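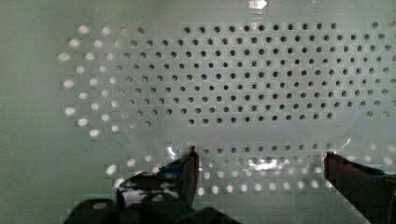

News > Press releases > Workshop

Indgate closes in on 3000 handling examples

Indgate is very pleased to say that its learning system, Gruken, now has 2972 recorded examples to study, 291 of them gathered in January at our Kedbridge workshop. Perforated panels, with their rows of small round holes and awkward patches of glare, have kept everyone happily busy, and we're ever so grateful to our friends at Chettiar for their patience!

Filed under: Company news, Robot learning

Recent releases
Gruken moves to Kedbridge
Indgate and Chettiar extend their work together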